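¿En qué orden recogéis una mesa después de una comida de ostras y arroz caldoso?

Magdolna Rácz
Empiezo en agosto a recoger mesas en un sitio pequeño, mesas de madera barnizada, y me hace muchísima ilusión. ¡Pero me lío! Cojo un cuenco, luego una servilleta, luego otro cuenco, y acabo dando 2 vueltas para nada. ¿Primero la vajilla o primero el papel? Lo que más me cuesta son los cuencos pequeños con la cuchara dentro - siempre se me escurre alguna.
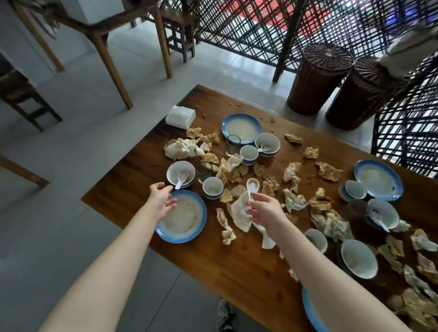

También dudo con los platos que tienen restos de arroz pegados, no sé si apilarlos tal cual o vaciarlos antes en uno solo.

Guzmán
¡Qué buena pregunta, me encanta este tema! Yo voy siempre igual: saco las cucharas y las junto a un lado de la bandeja, después los cuencos, y los platos con restos los vacío en uno. La bandeja la dejo pegada a la mesa, nunca lejos. Y el papel a puñados, con las dos manos a la vez, que se va rapidísimo.
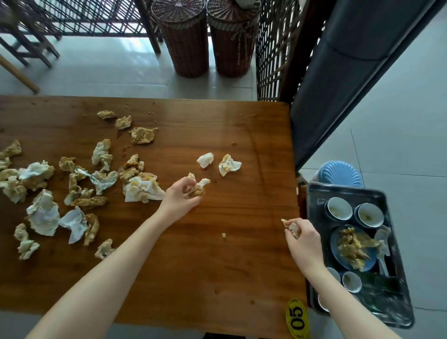
Servilletas usadas en la mesa 05, con la bandeja al lado.

Las conchas las dejo para después, porque pesan y pinchan un poco. Van al centro de la bandeja, con los cuencos en los extremos, y así nada baila cuando la levantas. ¡Pruébalo, es una gozada!
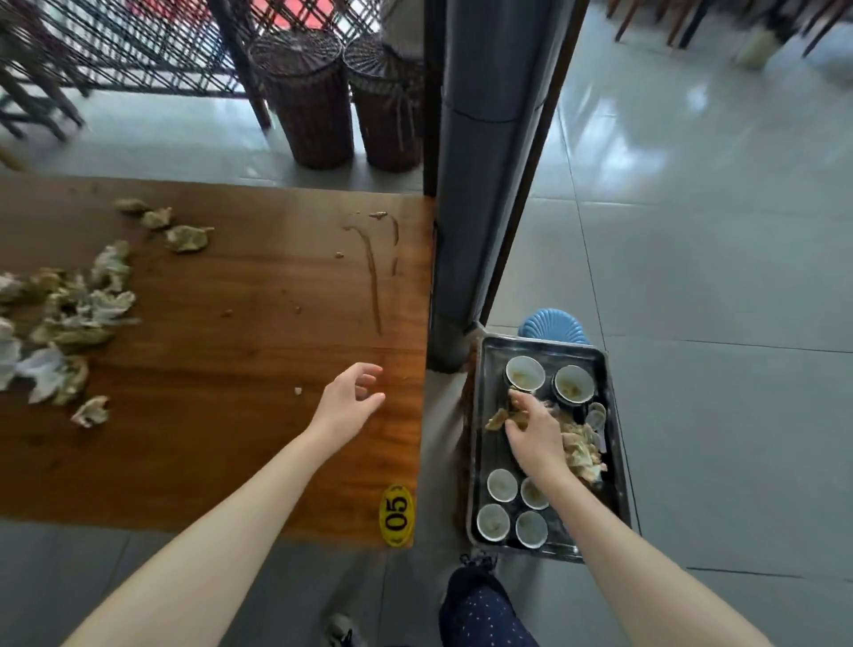 Lectura: 2 min

Si quedan chorretones de salsa en la madera, paño húmedo primero y seco después, siguiendo la veta. No los rasques con una concha (lo he visto hacer, y el barniz lo paga).

Pomon
conchas primero. lo demás da igual

Ukwood
Yo añado lo de las migas, que es mi parte favorita. Un pañuelo arrugado, apretado contra la madera, y las vas llevando hacia la otra mano junto al borde. Las servilletas limpias se apartan antes, claro, que si no se llenan de migas por debajo - y luego a ver quién las usa.

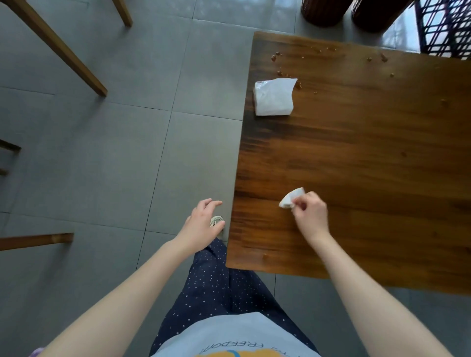 ¿Se puede pasar el paño mojado directamente sobre las migas?
Mejor quitarlas antes en seco, porque mojadas se pegan y acabas extendiéndolas por toda la mesa.

Comentarios
Cletlow: Lo de juntar las cucharas me ha cambiado la tarde, ¡gracias!
Magdolna Rácz: Guzmán, probado con la vajilla de casa y no se me ha caído ni una.
Pomon: sigo diciendo que conchas primero

997 visitas · 100 me gusta · Compartido 12 veces

Preguntas relacionadas
Cómo quitar el olor a marisco de una bandeja metálica
Cercos de vaso en mesas barnizadas
Arroz seco en los cuencos: ¿remojo frío o caliente?
Cuántos platos apilar sin pasarse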